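Wie funktioniert eigentlich ein Spind?

Hallo, ich bin Aurelia und ich mag Schränke. Lacht nicht – Spinde sind richtig spannend! Ein Spind ist ein schmaler Schrank aus Metall, in den man Jacke, Schuhe und Pausenbrot sperrt. Bei uns ist er hellgrau und ganz schön hoch.

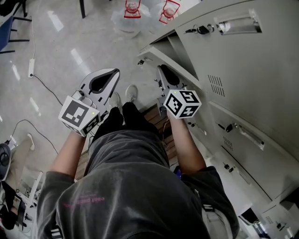

Die Tür

Schaut euch mal die schrägen schwarzen Schlitze an. Durch sie kommt Luft hinein, damit nasse Turnschuhe nicht so müffeln. Der Griff liegt in einer Mulde, da bleibt man nicht mit dem Ärmel hängen. Und darunter baumelt der Schlüssel!

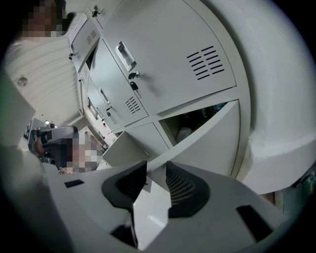
Warum hat jede Tür ein eigenes Schloss?
Damit jeder nur an seine eigenen Sachen kommt. In großen Schwimmbädern gibt es über 200 Spinde, da wäre sonst ein schönes Durcheinander.

Tür auf, Tür zu

An der Seite der Tür sitzen Scharniere, um die sie sich dreht. Passt auf eure Finger auf und lasst offene Türen nicht in den Weg ragen.

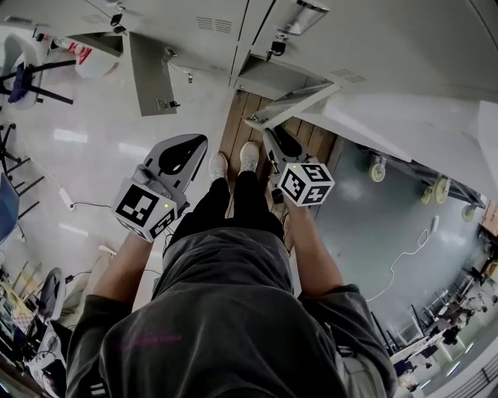
Zum Ausprobieren

Klopft mal sanft an einen Spind und dann an einen Holzschrank. Welcher scheppert lauter?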